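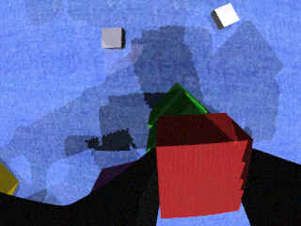 Orna 30 Flatwoven Contract Upholstery Cloth

Article no. 2364
Mill: Zeller
Finishing and distribution: Nolanier

Orna 30 is a plain-weave wool and polyamide cloth for fixed and loose upholstery in offices, waiting rooms, libraries and homes. It is woven from yarn dyed before spinning, so each thread carries more than one shade and small differences between dye lots are harder to see in the finished piece. It replaces the earlier Orna quality, which had a cotton warp and is no longer woven.

Composition
Warp: wool 85%, polyamide 15%
Weft: wool 92%, polyamide 8%
Backing: none as standard. Acrylic back coating on request, minimum one full roll.

Dimensions
Usable width: 140 cm
Roll length: 30 m
Weight: 410 g per square meter
Repeat: none
Selvage: 1 cm each side, not to be used in visible seams

Performance
Abrasion: 60,000 cycles, Martindale method
Pilling: grade 4 after 3000 cycles
Lightfastness: 6 (pale shades 5)
Colorfastness to rubbing: dry 4-5, wet 4
Seam slippage: 3 mm warp, 3 mm weft

Values are taken from the mill's own tests on uncoated cloth. Coated cloth is stiffer and gives slightly better seam slippage. Certificates for fire behavior are issued per order and must be asked for before cutting, as the result depends on the foam underneath. Send the foam data sheet with the request.

Direction and cutting
The cloth has no pile and can be railroaded. Keep all panels of one piece of furniture running the same way. Turned panels reflect light differently and the difference shows most on wide backs. Mark the top of each panel on the reverse with chalk. Do not use wax crayon, which bleeds through when steamed.

Allow 2% extra length for relaxation. Unroll the cloth and let it lie flat overnight before cutting. Rolls that have been stored on end should be returned to the horizontal and left for a full day first.

Sewing
Needle: 100/16, round point
Thread: bonded polyester, Tex 70
Stitch length: 3.5 mm
Seam allowance: 12 mm, overlocked on all covers that will be removed

Topstitching is possible up to four layers. Piping should be cut on the bias over a 4 mm cord. Thicker cord causes the weave to open on tight corners. Deep buttoning is not recommended.

Gluing
Water-based contact adhesive may be used on flat panels. Apply to the foam only and test on an offcut. Solvent adhesive stains the pale shades permanently.

Care
Vacuum weekly with a soft upholstery nozzle at half power. Blot spills at once with a white cloth. Do not rub. Most water-based marks can be removed with lukewarm water and a small amount of neutral soap, working from the edge of the mark inward. Dry clean removable covers. Do not machine wash, bleach or tumble dry.

Fitting examples
The Tawfik bench and the Tawfik high-back chair are supplied with cutting plans for Orna 30. The bench takes 2.6 m for a two-seat version and 3.8 m for a three-seat version, both railroaded. The high-back chair takes 2.1 m.

Ordering
Cut lengths are sold from 1 m upward in steps of 0.1 m. Lengths over 20 m may be delivered in 2 pieces unless a single piece is requested. For repeat orders, quote the lot number printed on the roll label. We can hold a lot for three weeks against a written reservation.

Samples measure 10 x 15 cm and are free to trade accounts. A 50 cm loan length is available for checking color on site and should be returned uncut.

The next price revision takes effect in May. Orders confirmed before then are invoiced at the present rate.

Technical questions: Siwan Bellis
Samples and reservations: Thoa Thái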